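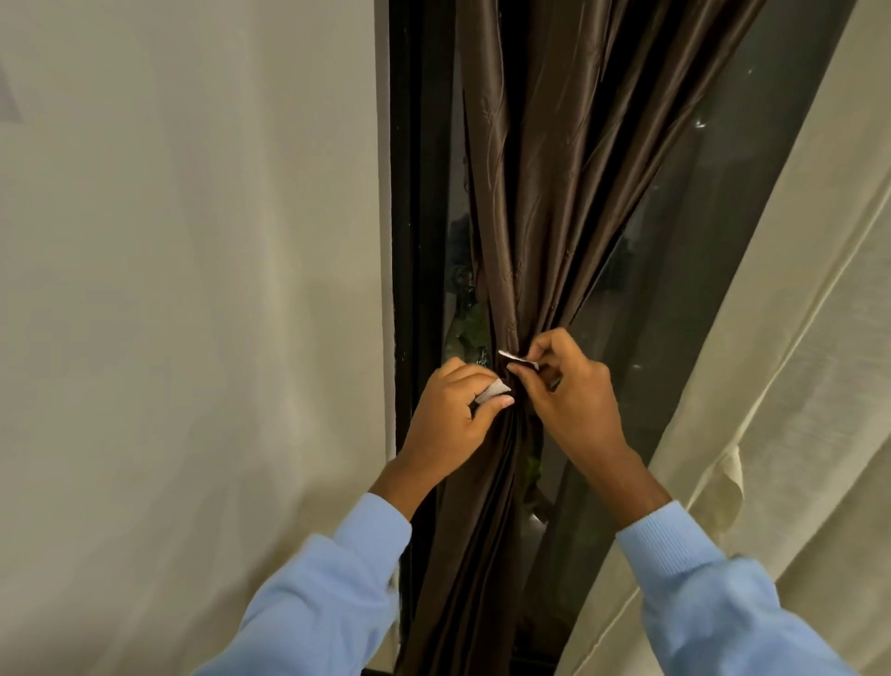

3 min read

I think every curtain in a home should be tied back by hand, every day, by somebody who lives there. My sister-in-law Maureen Bramwell has the opposite opinion. In November she put a motor rail from Privomer in her living room in Udton, and now her curtains open at seven while she is still in bed. I respect this, but I do not want it. A long brown satin curtain like the one at this window needs two hands to bring it to a narrow waist, and a small strip to go around it, and I believe this little work is good for a person.

In my parents' apartment the curtains were tied before breakfast. My mother did not accept a curtain that was only pushed to the side. She said it looked like a coat somebody had dropped. I thought she was too strict. Then I had my own apartment, and for 2 years I only pushed mine to the side, and the bedroom always looked to me as if I was going to move out soon.

Maureen says that I am romantic about a chore. She may be right. She also says that satin slips, and here I must agree with her completely. If you hold it too loosely, the folds escape from under your fingers and you have to begin again from the outer edge.

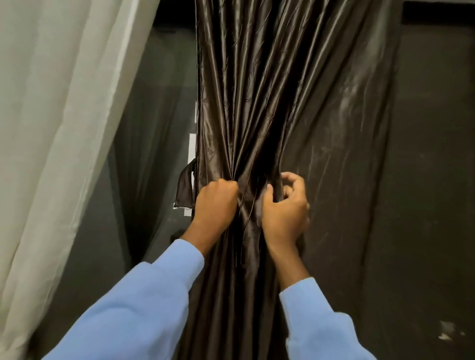 For this reason I gather first and think about the tie after. Many people do both things at once and become angry with the fabric. It is better to collect the folds slowly, at the height of your chest, and to let the lower part hang how it wants. Some decorators prefer the tie much lower. I find that a low tie makes the window look tired – but this is taste, and I will not argue about it for long.

The motor rail cost her 800 dollars. It cannot make a waist in a curtain, it can only push it to the side, and my mother would have had something to say about that.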